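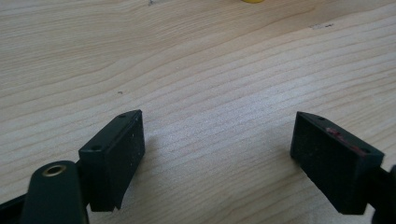 The wood under discussion, with the wavy grain and a couple of the small dark specks

Tidside Shared Workroom, Toledo
Minutes of the December members' meeting

Started at 7:10 p.m., ten minutes late, and I'm counting that as on time for us. Brijesh Nigam ran the meeting and I (Jenő Dudás) took notes, so blame me for the spelling. We had 11 people, plus one who came in looking for the pottery class and stayed for the coffee.

1. Last month's minutes
Read and accepted. One fix: I wrote that the door code would change "soon," and a few people took that to mean it already had. It hadn't. It has now, so ask me or Brijesh if you're stuck outside.

2. The tabletop
This was the big one and it ate most of the evening. The new pale top has been in use since the fall and everyone likes the look of it, me included (I could stare at those long wavy lines all day, and I think I did for part of item 4). What we don't agree on is what to put on it.

Brijesh wants oil. He brought a scrap he had oiled at home and passed it around, and it did look good, though a good bit yellower than the bare wood. Two people said they'd hate to lose the light color. He said it would mellow. Somebody asked what mellow meant and we were off for a while on that.

I spoke up for a clear water-based finish. It keeps things pale and it wipes down easily, and we do a lot of wiping down in there. The argument against is that once it gets scratched you have to sand the whole top to fix it, where with oil you rub a little more on and get on with your day. Fair point!

Then there are the specks. There are some small dark ones here and there, and a faint grayish mark along one of the grain lines. Half the room thinks they're part of the wood and the other half thinks they're ours. Brijesh will try a damp cloth on one of them and then a bit of fine sandpaper if the cloth does nothing. Please don't all try this at once.

Also talked about whether the surface feels fuzzy. I say yes, at least at the window end, a couple of people say I'm imagining it. We agreed on a light sanding whatever finish we pick, so I don't need to win that one.

Decided: a test board with oil on one half and the clear finish on the other, left out in the workroom until the next meeting, with a pencil on a string so people can write what they think. Brijesh to make the board.

3. Money
We have $438 in the workroom fund. The top itself came from Drekura and is paid off, hooray. The oil and the clear finish come to $25 for the small cans, enough for the test board and probably a good deal more. Approved with no arguing at all, which after item 2 felt like a vacation.

We'd set ourselves a goal of $500 before buying more shelving and we're not there yet. Shelving stays on the list.

4. Using the top in the meantime
Until it has a finish on it, please:
Put something under paint, glue, and stain. The old Flalemberg catalogs are in the corner for exactly this, take as many as you like.
No cups straight on the wood. There are coasters. I bought them. They are nice coasters.
Clear your small stuff off when you leave. I know it's one little thing each, but we all leave one little thing.
Brush the dust off along the grain with the soft brush, and leave the stiff one for the floor.

There was a suggestion to cover the whole thing with a plastic sheet until we've made up our minds. It lost on a show of hands. I voted against it and I'd do it again.

5. Anything else
The lamp over the far end flickers. Brijesh thinks it's the bulb, so we'll try a new bulb.
Someone asked for a second broom. Yes.
The heat will stay on low overnight while it's this cold out, so please keep the back door shut.

Next meeting is next month, same room, same hour. Test board will be out for everyone to poke at.

Wrapped up at 8:40 p.m.
Notes by J.D.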